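Folding sweaters on the bed - what's your method?
Reading time: 3 minutes

moss_and_merino wrote:
OK sweater people, I need your opinions! I have finally given up on hangers after finding shoulder bumps in four of my favorites, so everything knit or fuzzy is moving into the dresser. I've been doing the folding on the bed, and I'm having way more fun with it than I expected. Brown stuff first: 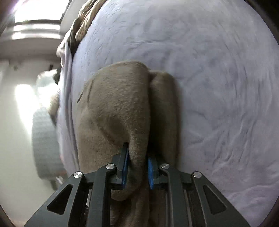
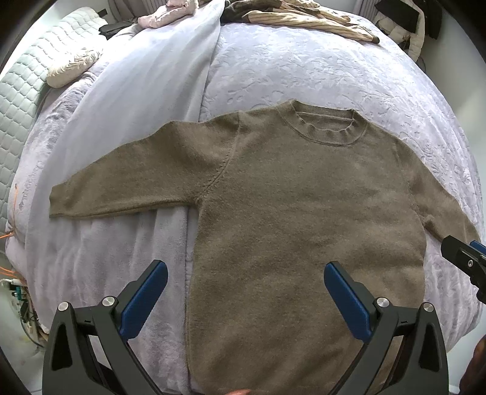 Do you fold the sleeves in before or after you fold the body?

Before. Lay each sleeve straight down along the side of the body, then bring the bottom hem up to the collar. The sleeves end up tucked inside, and the stack sits much flatter.

The answer there is from my aunt, who taught me when I was eight, and I've never questioned it. But my roommate does it the other way around and her drawer looks great too. So who's right??

drawerful wrote:
Your aunt! Sleeves first, always. I crossed mine over the chest for years and got a big lump in the middle of every pile. And smooth the ribbing at the neck with your hands before you start, it makes such a difference.

Ivar Nyberg wrote:
Have to disagree. I fold the body in thirds lengthwise, sleeves going along for the ride, then roll from the hem. Rolled knits fit my Brustalis drawer two rows deep and I can see every one of them. Flat stacks mean digging.

moss_and_merino wrote:
Ooh, rolling! Doesn't it stretch the neck?

Ivar Nyberg wrote:
Not if you start at the hem and keep it easy. I wouldn't do it with a heavy cable knit, those I do fold.

drawerful wrote:
Rolling is for T-shirts and I will die on this hill. My wool ones came out of a winter of rolling with creases straight across the front, and it took a steamer to get them out.

hallway_bench wrote:
Both of you are skipping the fleece problem. Fleece is so puffy that it springs back open whichever way you go. I press the air out with my forearm, fold once, press again, and put it at the bottom of the pile - the weight of the rest keeps it down. Do it on a bed with the blankets pulled tight, too. A squishy surface makes everything drift.

moss_and_merino wrote:
The forearm press is GENIUS. Just tried it and my pile lost a good two inches. I'm doing sleeves first for the wool and trying Ivar's roll on one thin cotton knit, will report back in a couple of weeks!

Ivar Nyberg wrote:
One convert, I'll take it.

Related threads
Cedar blocks or lavender bags?
Lindqvist dresser, drawers sticking since February
Pilling on the elbows - comb or shaver?
Where do you keep spare blankets?

Contact | Copyright 2023 Peston Home Forum | Back to top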